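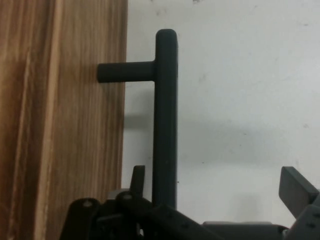
活着的证明

我姑妈的养老补贴停发的时候，她正在跟楼下的人吵架，为了一棵薄荷。薄荷是她种的，种在楼道口的破脸盆里，长疯了，爬到人家自行车轮子上去了，人家就剪了。她吵到一半，手机响了一下，短信，她没戴老花镜，递给我让我念。

我就念了。我这人嘴快，念东西从来不先看一遍。

“尊敬的家属，请节哀。”

楼下那位也听见了，拿着剪刀愣在那儿，脸色一下子就软了，说哎哟，谁啊？

我接着往下念，越念声音越小。短信是Galel补贴中心发的，大意是说，参保人已登记去世，补贴自本月起终止，多领的部分请家属在90天之内退回，差不多2000块。后面是参保人的名字。我姑妈的名字。

姑妈把手机拿回去，举得老远，眯着眼看了一会儿，问我：“什么叫节哀？”

我说就是叫我别太难过。

她说：“那你难过吗？”

我说你这不是好好站着呢嘛！楼下那位把剪刀往身后一藏，说那什么，薄荷你们随便种，随便种，然后就回屋了。这事后来她得意了好久，说死一回换一盆薄荷，划算。可那天晚上她没怎么吃饭，我看得出来。她一个人过，房租、药、电费，全指着那点补贴，停一个月还能凑合，再往后就得动她那个铁盒子了。铁盒子里的钱是她留着修牙的，谁碰她跟谁急。

我先说一下，我跟姑妈不住一块儿。我住在Galel城东，她住老城，Crăciun巷，那条巷子名字怪，据说是从前一个开面包房的外地人留下来的，他的店早没了，墙上还剩一块黑乎乎的印子，姑妈说夏天下雨前能闻到面包味，我反正从来没闻到过。我去她那儿主要是蹭饭，顺便给她弄手机。给老人弄手机这活儿你们都懂，上回刚教会的，这回去了又全忘了，而且她坚持说是手机自己改的。

这两年我们这儿领补贴，每年都要做一次“在世认证”。以前是居委会的人上门看一眼，喝口水，聊两句，打个勾就走。后来这块业务包给了一家叫Jamotano的公司，他们做了个应用，你对着手机眨眨眼、张张嘴、左转右转，它说你活着，你就活着。

姑妈的认证是我帮她做的。我得承认这个。那天我赶着去上班，把手机往她面前一举，她嘴里还含着半块年糕，屏幕上叫她张嘴，她死活不张，怕年糕掉出来。来回弄了好几次，最后跳出来一个绿色的页面，我瞟了一眼，看是绿的，就给关了。

绿的嘛！谁能想到绿的也有别的意思呢。

所以那天晚上回家我一宿没睡踏实。翻来覆去就想那个绿色的页面，到底写的什么。我甚至把应用重新点开，自己的脸对着它，想看看它会给我什么颜色。它说我不是参保人，请不要冒用他人身份。行吧。

第二天一早我打客服电话。打过这种电话的人都知道，先是音乐，然后是个特别温柔的女声，让你按数字。领取补贴请按一，停发咨询请按二，家属办理身后事宜请按三。我犹豫了半天。按二吧，它让我输入参保人编号，输完了，它说该参保人已故，请按三。按三吧，它问我：请问您与逝者是什么关系？

我说侄女。

它说：请节哀。然后给我放了一段钢琴。

钢琴放完，总算来了个真人，听声音岁数不大，鼻音很重，可能感冒了。我把事情讲了一遍，讲得挺激动，我说人就在老城呢，昨天还跟人吵架来着。那边敲了一阵键盘，说女士，系统里显示的来源是Wurusa那边的登记数据，我们这边改不了。

我说Wurusa？她从Wurusa搬出来的时候我还没上小学呢。

那边说，那可能是那边有同名的。

我说同名的就能让我姑妈死啊？

她沉默了一下，很小声地说：“您最好带本人来一趟，十二号窗口，记得带在世证明。”

我问在世证明上哪儿开。她说一般是在应用里开。我说应用说她死了。她又沉默了一下，说，那就还是来一趟吧，您别说是我说的，早点来，上午人少。

我后来一直挺想谢谢她的，可惜也没问她工号。

去之前我们还先跑了一趟诊所，想着让大夫写个条子总行吧。大夫给姑妈看过多少年病了，听完乐得不行，拿起笔就要写，写了一半停住了，说我这个开不出来，刷你的卡，刷不进去，刷不进去我就没有你这个病人，没有病人我给谁写呢？姑妈把手腕伸过去，说你摸摸，有没有。大夫还真给摸了，说有，还挺有劲儿，就是血压高了点，少吃咸菜。最后他在一张便笺上写了一行字：“今日见到本人，能说会道。”签了名，盖了个看牙用的章，他那抽屉里就那个章还有印油。

姑妈把这张便笺当宝贝，夹在她那个旧存折里，一路上拿出来看了好多遍。

补贴中心在河对岸，要换一趟车。她那天特意穿了件枣红的毛衣，领子那儿别了个胸针，头发也去吹了。我说你这是去办事还是去喝喜酒啊，她说你懂什么，穿灰的去，人家一看，哟，是有点像。

大厅里人其实不少，那个客服姑娘骗我（也可能她的上午跟我的上午不一样）。取号机要刷身份证，刷了，屏幕上转了半天圈，蹦出来一行字：请由家属取号。

姑妈站在那儿盯着那行字看。我以为她要发火，我都准备好拉她了，结果她回过头来，特别客气地跟我说：“那你取吧，家属。”

我们就坐下等。椅子是那种连成一排的铁椅子，冬天坐上去像坐在冰箱里。旁边是个大爷，抱着个保温杯，主动来搭话，问我们办什么。姑妈说，我死了，来问问。大爷一点也没惊讶，说我也死过，前年的事，他们说我搬到Wurusa去死的，我这辈子都没去过Wurusa，听说那儿的羊肉不错？

姑妈一下子就来劲了，说羊肉是真好，她小时候住那儿，天一冷，街上全是羊肉汤的味道，白天也像晚上，烟气腾腾的。她讲她们家后面有条沟，夏天全是蛤蟆，讲她妈拿着鞋底追她，从沟这边追到沟那边。有些事我也是头一回听说。她平时不爱讲Wurusa，我爸也不爱讲，他们家从那儿搬出来搬得挺难看的，欠了钱，半夜走的，连个招呼都没跟邻居打。

大爷问，那你是怎么死的？

她说，可能是同名的。

说完她就不说话了，开始揪毛衣袖口上的一个线头。我当时光顾着看叫号屏，没往心里去。

叫到我们的时候都快中午了。十二号窗口里坐着个年轻小伙子，戴着眼镜，桌上有半个没吃完的橘子，看见我们过来赶紧拿张纸盖上。他看看屏幕，看看姑妈，再看看屏幕，耳朵慢慢红了。

“您是……本人？”

“本人。”姑妈说，把便笺从小窗口塞进去。

他把那一行字读了，翻过来看看背面，又翻回来。我看他是真想帮忙，就是不知道从哪儿下手。他说阿姨，是这样，我这边要把您恢复，系统让我选一个原因，您看啊，选项里有“登记错误”，有“家属误报”，还有“其他”。选登记错误，得Wurusa那边先认；选家属误报，就是您侄女报错了，她得写个情况说明。

我说我没报啊！

他说我知道，我知道，可是选这个最快。

我那个火啊，噌就上来了。可姑妈在下面踢了我一脚，踢得还挺准。她问小伙子：“选其他呢？”

“选其他要填文字，后台有人看，看完了再回。慢，上回有个人等了三个月。”

“那就选其他。”她说，“你打字，我说。”

我到现在都记得她那个样子，手搭在窗台上，清了清嗓子，跟在台上讲话似的。她说：你就写，同名的那个人，是我表妹。

小伙子手停在键盘上。我也傻了，我说什么表妹？

原来她早就知道了。收到短信那天晚上，我走以后，她给Wurusa打了个电话，打给从前隔壁那家，号码她记了一辈子，居然还通。接电话的是那家的儿媳妇，说对，是走了，年初的时候走的。她们俩同一年生，隔了没几天，大人图省事，也有点赌气的意思，两家都说这名字是自己先想到的，谁也不肯改，就都叫了这个名字。小时候一喊，俩人一起答应。后来一个走了，一个留下了。走的那家欠着留下的那家的钱。

“没还？”我问。我知道这时候问这个不合适，可嘴比脑子快。

“你爷爷没还，后来你爸要还，人家不要了。”她说，“人家把信退回来了。”

后面排队的有人咳嗽，小伙子低着头，手指头动了动，很轻地问，阿姨，这段要写进去吗？

她想了想，说不用，写到表妹就行了。又说，你再添一句，那多发的钱，要是弄错成她的了，也别找她家里要，他们家日子不宽裕，要找就找我。

小伙子打得很慢，打完把屏幕转过来给她看。她戴上老花镜，一个字一个字地读，读完指着一个地方，说这个“表”字你多打了一个。他赶紧删了。

然后他给了我们一张回执，热乎的，刚从机器里出来，上面印着编号，还有一句“您的申请正在处理，处理期间参保人状态维持不变”。我一看又要炸，状态不变，那不还是死着嘛！他凑近小窗口，压低声音说，他可以先给办个临时的，叫应急预付，领一个月是一个月，这个不用查状态，只要本人签字。

“死人能签字？”姑妈问。

“这个表上没问。”他说。

她就签了。她签名签得特别好看，她在布店记过账的，一笔一画，最后那一捺拖得老长，拖到格子外头去了。

出来的时候她说饿了，我们就在河边找了个小馆子，要了面。面上来了她也不动筷子，把那张回执铺在桌上，用手掌来回地抹平，抹了又抹，醋都溅上去了。我说你想去趟Wurusa吗，我请假陪你。她说去干嘛，人都不在了。过了一会儿又说，车票多少钱？

我拿手机给她查。她凑过来看，看着看着伸手在屏幕上戳了一下，也不知道戳到哪儿了，Jamotano那个应用又跳出来了，镜头对着她，那个声音说：请眨眼。

她眨了。

请张嘴。

她嘴里这回没有年糕，张得大大的，露出来那颗一直没修的牙。店里的人都往这边看，我笑得筷子都拿不住了。请向左转，她向左转，请向右转，她向右转，转得可认真了，胸针一闪一闪的。屏幕转了好一会儿圈，最后说，当前网络不佳，请稍后再试。

“它说什么？”

“叫你稍后再试。”

“行。”她把手机推还给我，拿起筷子开始拌面，“你先把车票看好了，要靠窗的。还有，回去路上提醒我买个脸盆，那薄荷得分盆了，我给楼下那家也端一盆去。”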